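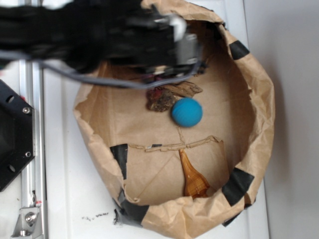 4. Living with the Dirkel kit

4.1 Setting it up

I'd promised Yulan Shen that this section would read like a buyer's report, so I'll start with the dull bits. The Dirkel kit comes from Broston as one crate: the arm, the gripper with its lit fingertip pads, a wrist camera, a fixed camera and a licence for the grasping software, Flondura. We took the one-year service plan as well. Assembly took me an afternoon and most of an evening, and the evening went almost entirely on cable routing. The manual has one drawing for this and it shows the arm parked. Once the arm reaches out over the work, the cable hangs wherever it likes, and I ended up redoing the ties twice before I trusted it.

Calibration was far nicer than I expected! Flondura walks you through a set of poses, you nudge the arm, it complains, you nudge it again, and then it's done. I recalibrated on Mon 15 November after a software update and got through it before my tea went cold.

4.2 The paper bag task

Broston's own demo uses a rigid tray with neat walls, and the kit is very good at that (see Section 3). I wanted something floppier. Our task is a big brown paper bag with the sides rolled down to make a wide nest, the folds held with tape, and a handful of odd things dropped in: rubber balls, bits of wood, a shell, a spoon, lumps of dried stuff from the garden. The floor gets torn or crumpled strips across it too, so objects settle into awkward little compartments and the gripper can't simply sweep along the bottom.

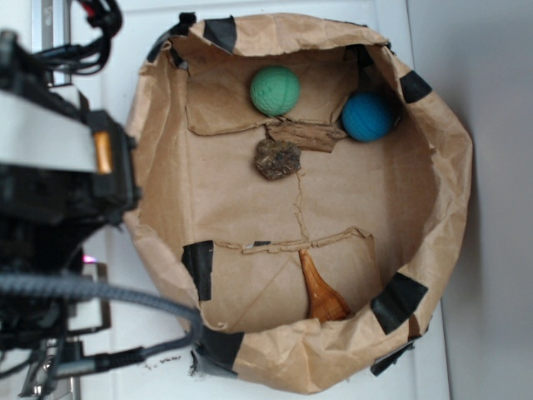 Figure 6. A bag with cardboard dividers, seen from above. The two balls are in the upper compartment and the shell is in the lower one.

I should say how the bag behaves, as it matters for the numbers. Kraft paper creases a bit more with every touch. A rim that stood up nicely in the first hour has sagged by lunch, and the depth map changes with it. Zixuan Cao suggested spraying the paper stiff, which would have been easier on all of us, but I wanted the sag in. Home users have sagging bags. We re-taped only when a fold came right down, and logged each time we did it.

Over the whole review we ran 1,855 pick attempts with the supplied settings and nothing retrained. Objects were put back by hand in random places. An attempt counted as a success if the object left the bag and stayed in the fingers until the arm got home. I scored them all from the fixed camera, then Yulan rescored a share of them blind, and we disagreed on 7, mostly balls that dropped at the very last moment.

4.3 What it does well and badly

Balls were the happy case. The fingers close round them, the pads light them evenly, and the planner hardly ever hesitates. Bark and driftwood were fine when they lay flat on open paper and miserable when they lay along a divider — the planner kept treating the two as one long object and going for the middle of it. You can turn up the segmentation threshold to cure this, but then it loses the small dark clumps altogether. I spent a silly amount of time on that slider and never found a spot I liked.

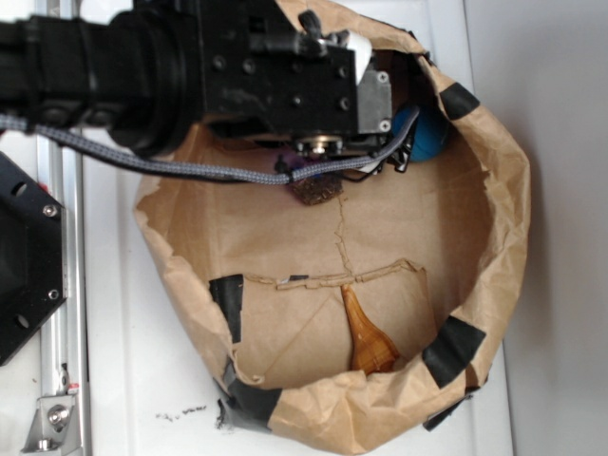
Figure 7. The arm reaching over the bag, with the cable sagging across the inside. A blue ball is partly hidden behind the fingers.

The cable deserves its own grumble. In a low reach it can hang inside the fixed camera's view of the bag, and Flondura has no model of it. Now and then the software proposed a grasp on the cable itself (I stopped those by hand and scored them as failures). Broston's support desk answered me within a day and sent a masking file, which helped with the commoner arm poses and did nothing for the rest. A pair of decent clips in the crate would have saved everybody the bother.

The wrist camera is the part I'd pay for again. It takes over for the last stretch of the approach, when the arm itself is blocking the fixed view, and it corrected a good many grasps that had started off badly to one side.

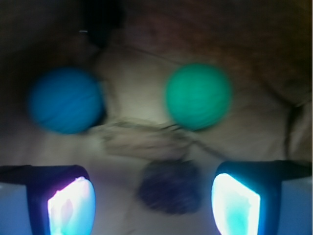
My one complaint there is focus. Close in, the picture goes soft, and anything dark and fuzzy becomes a smudge with no edge for the planner to work with. The pads also throw a cool tint over whatever is near them, so I gave up on colour cues in the final approach and used the fixed camera's labels instead. Yu, the smaller kit we borrowed in July, has a dimmer light and didn't show this so strongly, though its reach was too short for a full-size bag and I can't offer a fair comparison.

The per-object results are in Table 3, with the re-taped runs listed separately.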